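Planning a conveyor cell with two arms: what to put in the budget
Speaker notes – equipment planning session, Friday, July 31, 2026 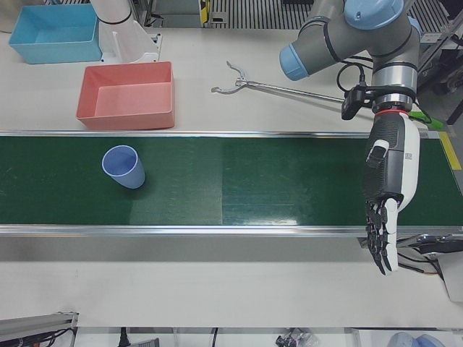
Photo: Brahim El Khatib / Skurside

Slide 1. Scope

Introduce myself (Selorm Ametepe, equipment planning, Skurside). The talk covers purchase and first-year planning for one sorting cell: conveyor, two arms, end effectors, bins, wiring. It does not cover software licensing. Brahim has that after the break.

Leave the photo up while people sit down. Point out the cup on the belt and the two bins behind the rail. The parts we handle are light and hollow, and that drives most of the choices on the next slides.

Slide 2. Start from the part

Write the part list before asking for quotes. For each item: outside diameter, weight, wall stiffness, whether it can arrive on its side. A thin plastic cup deforms under a grip force that a solid block would need. Vendors will quote payload first. Payload is rarely the limit for this kind of work.

Our first request went out without a part list. Grellitz and Chraibi sent back quotes that could not be compared line by line. The second request had the list attached and the replies matched.

Slide 3. The arm is one line

Ask the room what share of the cell cost they expect the arms to be. Wait for answers. Then go through the lines that get left out:

Hand or gripper, with coupling
Wrist bracket and whatever is mounted on it
Base plates and angled brackets
Extrusion for the table
Cable, cable guides, strain relief
Spare fingers

A multi-finger hand needs its own line and its own spares line. Do not let it be folded into "accessories". Purchasing will cut accessories first.

Slide 4. Conveyor

Belt color matters if a camera has to find parts on it. So does gloss. In the photo there is a bright patch of overhead light on the belt, right of center. Plan for diffusers or move the lights, and put the cost in the cell budget – the building budget will not pay for it.

Belts scuff. Ask for the price of a replacement belt and the time to swap it. Pomia quotes both up front. With the other two we had to ask.

Slide 5. Floor and table space

Our table footprint was set from the arm reach drawings alone. Bins were added later, and they need room to be pulled out and put back without crossing the belt. Allow space behind the upper rail for at least two bins and a hand tool. Check that the arms can reach the far bin with the hand fitted, since the hand changes the reach.

Slide 6. Cable

Budget 200 hours of technician time for assembly and routing. We planned less and overran. Show the lower part of the photo again: black cables on the shelf under the table. Cable trays were not in the first order. They are in the second, with 325 feet of cable and labels for both ends.

Slide 7. Lead times

Order the hands before the arms. Base plates can be cut locally. We placed the first orders in April and the hands were the last boxes to arrive.

Questions: take two or three, then hand over to Brahim. The quote comparison sheet has 266 rows, so offer to send it and do not open it on screen.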